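From the Floor: The Short List Gets a Little Longer

Good morning, everyone, and happy January from all of us at Zetier. Many of you wrote in about the laundry guidelines we sent around in August (thank you, truly, I read all 46 notes!), and the rule most of you wanted to talk over was the one on standing near a working arm.

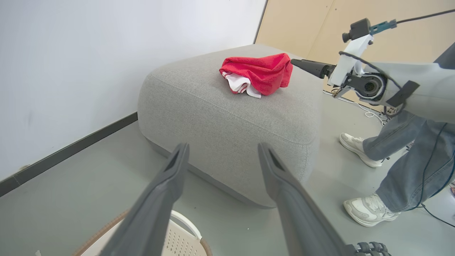
So we've gone back and reworded it. Anyone within reach of either arm keeps a hand free for the stop button, wears closed shoes, and speaks up before stepping in. Cables get walked and checked before the first run of the day, and again after lunch, when we all tend to get a bit sleepy.

Rule 5 is new, and I'm rather fond of it. The basket goes on the floor between the two arms, with both grippers open and held up off the ground before anyone starts a run.
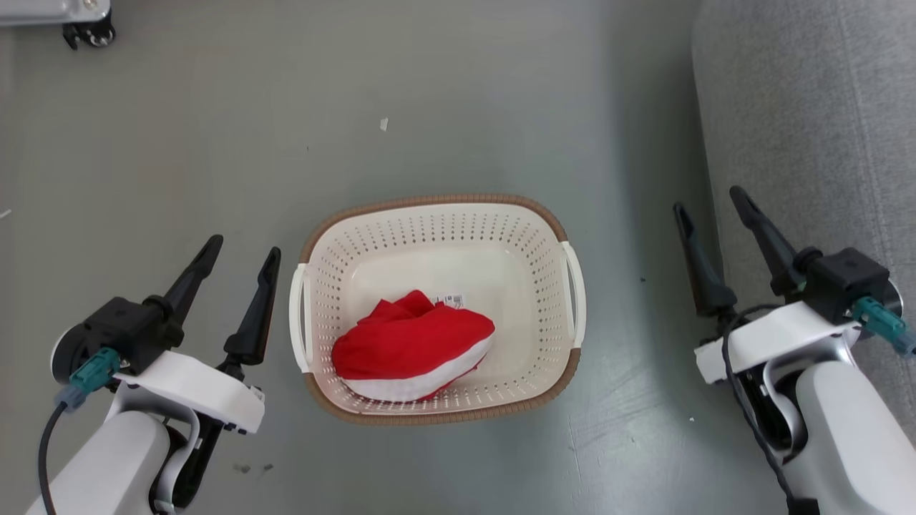
Othmane Benjelloun over at Dekport asked whether soft goods need their own section, and we think they do, so look for that in the next draft. Please keep the comments coming!

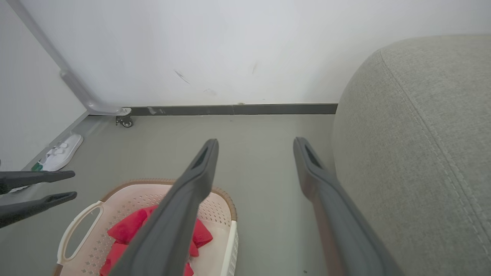 Red cloth in the basket, next to the gray upholstery.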